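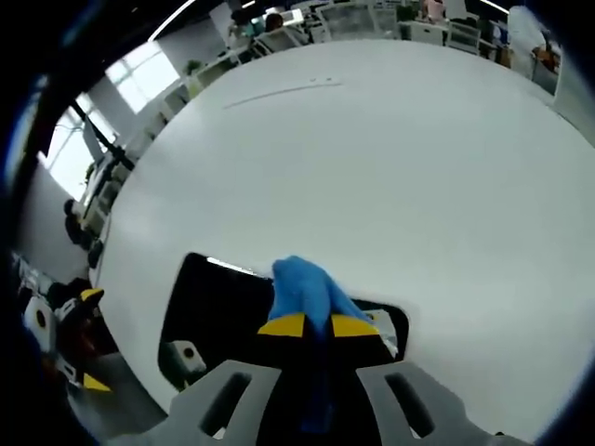 Issue 31

Ulley Softball League – Frequently Asked Questions

When does registration close?
Team forms are due by 7th May. Late forms go on a waiting list.

How many players can a team carry?
Up to 2 over the normal roster of 16. Ondico had three extra last season and was asked to drop one.

What does it cost?
The fee is $200 per team. It covers umpires and field time, but bats and gloves are up to you.

Can I play for two teams?
No. If you want to move from Ondico to Zemov, or the other way, do it before the first game.

What happens if it rains?
Games are called off by 4 p.m. and made up in October – check the schedule page for the new date.

Is there a mercy rule?
Yes, 12 runs after five innings.

How many people play in the league?
We had 113 last season, almost all of them returning players.

Where is the Đorđević Field entrance?
Use the gate behind third base. The front gate stays locked on game nights.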